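Fendcombe Screw-Fastening Set - README and Good Practice Notes 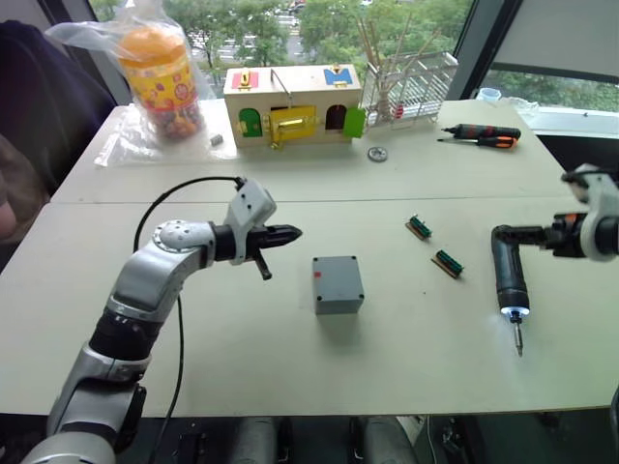 Head view, box-closing station: electric screwdriver on the right arm, left gripper open.

Last updated: Oct 21, 2026

Welcome! Fendcombe is a set of 544 teleoperated episodes of small enclosure work, recorded on a two-arm station with a camera at the head. We love this set, and we'd love for more people to record their own, so this README spends more space on house rules than on file formats. If you only want the files, skip to Layout.

## What's in it

Each episode covers one fastening job on a small plastic enclosure or a terminal-block board. Objects from our other tasks share the table in many episodes, and we label them the same way we label the parts. Episodes are capped at 30 seconds. Hernán Sotelo wrote the task list and Yaneth Apaza checked the labels (twice, bless her).

## Rules for powered tools

These grew out of the Zunda pilot, and they are the part we're proudest of.

1. A powered tool goes into the gripper with the motor off. The operator says "tool in" out loud before enabling it.
2. Keep the bit vertical on approach. If it's tilted more than 8 degrees, back off and come in again.
3. Hold above the screw head before starting the motor. A short, clear hover is a gift to anyone training on this data!
4. One arm drives, the other steadies or stays clear. No handing over a running tool, ever.
5. Cables at the wrist need slack through the full range of the task. Run the motion slowly once and watch them.
6. Hands stay off the table while either arm is enabled. To move a part, disable both arms first, even for a part you could reach in a second.

Rule 4 gets the most pushback from new operators, who find that a quick pass saves time. It does save time. We still throw those episodes out.

## Rules for the table

- Other objects are welcome, and so is variety. Log what's out in `table.json` before the first episode of a session.
- Loose metal (gears, bits, spare screws) stays out of the path between the two grippers.
- Hand screwdrivers go down flat, never standing in a cup.
- Leave window blinds alone in the middle of a session. Daylight changes are fine between sessions and are tagged `light_change`.

## Labels

Every episode gets one of `done`, `partial` or `abort`. Please keep the aborts! A clean abort, where the operator stops, lifts the bit and retreats, is good behavior and we want models to see plenty of it. A dropped tool is always `abort`, even if the screw went in first.

## Layout

`/episodes` - video and joint states
`/labels` - one JSON file per episode
`/rules` - this list in printable form, plus the Woldemariam checklist for setting up a second station

The viewer is Prindodis 8. Older versions open the files but drop the tool state track, so you won't see when the motor was on.

## Known gaps

Left-arm driving is rare. We have very little with reflective lids, and none with magnetic bits. More left-arm sessions are planned for November, and if you have a station and want to join in, please do - we'll review your first batch with you.

12 shares | 5 comments

Contact: Fendcombe data desk | © 2026 Fendcombe | Back to top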